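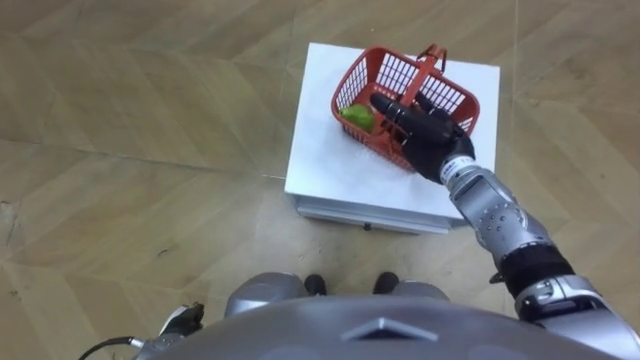
**Ticket 693: wall labels print the wrong artist**
Opened by: Estrella Cortés, Aguirre Gallery
Assigned to: Perihan Ersoy
Status: pending, see last entry

**Estrella, March 8, 2020**

The collection database has decided that every work in the ceramics show is by Kazimír Brabec. Kazimír is delighted. The other exhibitors have been in touch.

The records look fine on screen. It only goes wrong when I export to the Bondham label template and print. Titles, dates and dimensions are correct. We open in nine days and I have one man's name on 187 labels.

**Perihan**

Thanks, Estrella. Two questions:

1. Did you sort the list before exporting?
2. Is the "Repeat maker" box ticked in the template?

**Estrella**

1. Yes, by room.
2. There is a box?

**Perihan**

Page setup, second tab, under "Margins." I didn't put it there. It copies the first maker down the whole batch, which is handy for a solo show. Please untick it, save the template under a new name and print five labels on plain paper. 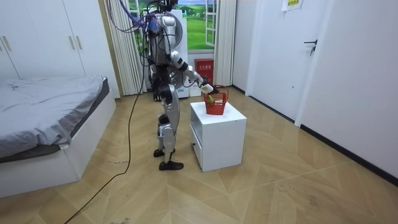

**Estrella**

Unticked, saved, printed five. Four are right. The fifth, a stoneware jug by Fatos Dumitrescu, now has no maker at all. Fatos says this is still an improvement.

Also, the accent has fallen off Kazimír, which he is taking harder than the loss of the other 186 pieces.

**Perihan**

Looked at your export file. Separate problems:

- *Blank maker.* Record 907 has the name typed in the "Former owner" field. Move it to "Maker" and it'll print.
- *Missing accent.* The export is set to "Basic text." Change it to "Unicode" in the same window where you pick the file name.

While I was in there I noticed 3,545 records marked "On loan to Astix." Is that right?

**Estrella**

We lent Astix one bronze in December. I would like to believe they'd have mentioned the rest.

**Perihan**

Looks like a bulk edit with nothing filtered. Don't touch the loan field. I've asked Jaqueline Ayala to pull the old values from the last backup and will open a second ticket for it.

**Estrella**

Full set printed on card. Makers correct, accent back, jug attributed. Kazimír has asked to keep the first batch.

**Perihan**

Good. Leaving this one open until Jaqueline confirms the restore won't overwrite your change to 907.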